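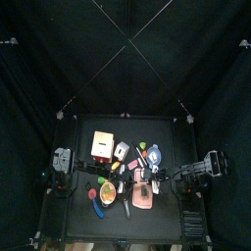 Dark fabric panels and a black tabletop, with two cables crossing at the back.

Why Do Black Things Look Black?
By Remo Fabbri

Look for something black near you. It might be a shoe, a sweater or the case of a phone. Now look for something white, such as a sheet of paper. The same light is falling on both of them, but one looks dark and the other looks bright. To find out why, we have to follow the light.

How we see things

You see an object when light from it goes into your eyes. A lamp or a candle makes its own light. Most other things don't. A book, a spoon or a cat can only be seen when light from somewhere else lands on it and some of that light bounces off toward you. Scientists call this bouncing reflection.

Not all the light bounces. Some of it is soaked up by the object, which is called absorption. Every object you can see reflects some light and absorbs some. A few, like window glass, also let a lot of light pass straight through.

Light is a mixture

Sunlight looks white or slightly yellow, but it is made of many colors mixed together. You can see them when sunlight passes through raindrops and spreads out into a rainbow.

Each color of light has its own wavelength. A wavelength is the distance from the top of one wave to the top of the next. For light, that distance is tiny, so it is measured in nanometers. It takes 1000 nanometers to make one micrometer, and 1000 micrometers to make one millimeter. Green light with a wavelength of 555 nanometers is the kind human eyes see most easily in daylight. Red light has longer waves and violet light has shorter ones.

A red apple looks red because its skin reflects mostly red light and absorbs much of the rest. A leaf reflects more green light than red or blue. White paper reflects nearly all the colors, and when they reach your eye together you see white.

Black paper absorbs nearly all of them. Very little light is left to reach your eye, and your brain reads that as black.

Is black a color?

People answer this in different ways. If you are talking about light, black is what you get when there is no light, so many scientists say it isn't a color. If you are talking about paint, you can buy a tube of black and put it on a brush, and most painters would call it a color. Both answers are fine as long as you say which one you mean.

Where does the light go?

Light carries energy. When an object absorbs light, the energy doesn't disappear. Most of it turns into heat. A black car parked in the sun usually gets hotter on the outside than a white car parked next to it. In many hot places, people paint their roofs white to help keep the rooms underneath cooler.

Some blacks are blacker than others

Put a black cotton T-shirt next to a shiny black shoe. The shoe has bright spots on it and the shirt doesn't. A smooth surface reflects light in one direction, a bit like a mirror, so you see highlights. A rough surface scatters the light in many directions, and no single spot looks very bright.

Velvet looks darker still. It is covered with short threads standing up close together. Light goes in between the threads and bounces from one to the next, and a little is absorbed each time. Not much gets out again. This is one reason dark, fuzzy cloth is used behind the stage in theaters. It doesn't draw your eye away from the actors.

Some birds of paradise have feathers that work in a similar way. Parts of each feather have tiny branches and spikes that trap light, and the black patches make the bright colors beside them stand out.

Try it: which color warms up faster?

You will need:
2 glasses that are the same size
1 sheet of black paper and 1 sheet of white paper
Tape
Cold water
A thermometer that is safe to put in water

1. Wrap one glass in black paper and the other in white paper. Tape the paper in place.
2. Pour the same amount of water into each glass.
3. Measure the temperature of both and write it down.
4. Stand the glasses side by side in bright sun.
5. Measure again after one hour, and once more after two hours.

Compare your numbers. The water in the black glass should be warmer. If you try it on a cloudy day in January, the difference may be too small to measure.

A reader's question

Ho-yin Ng from Torham asks: "Why is the night sky black if there are so many stars?"

During the day, air scatters sunlight all over the sky, and we see blue. At night there is no sunlight to scatter. The stars are very far away, and the light from the most distant parts of the universe either has not had time to reach us or has been stretched into waves our eyes can't see. The spaces between the stars look dark to us.

Words to know

Absorb: to soak up
Reflect: to bounce back
Scatter: to send off in many directions
Wavelength: the distance from one wave top to the next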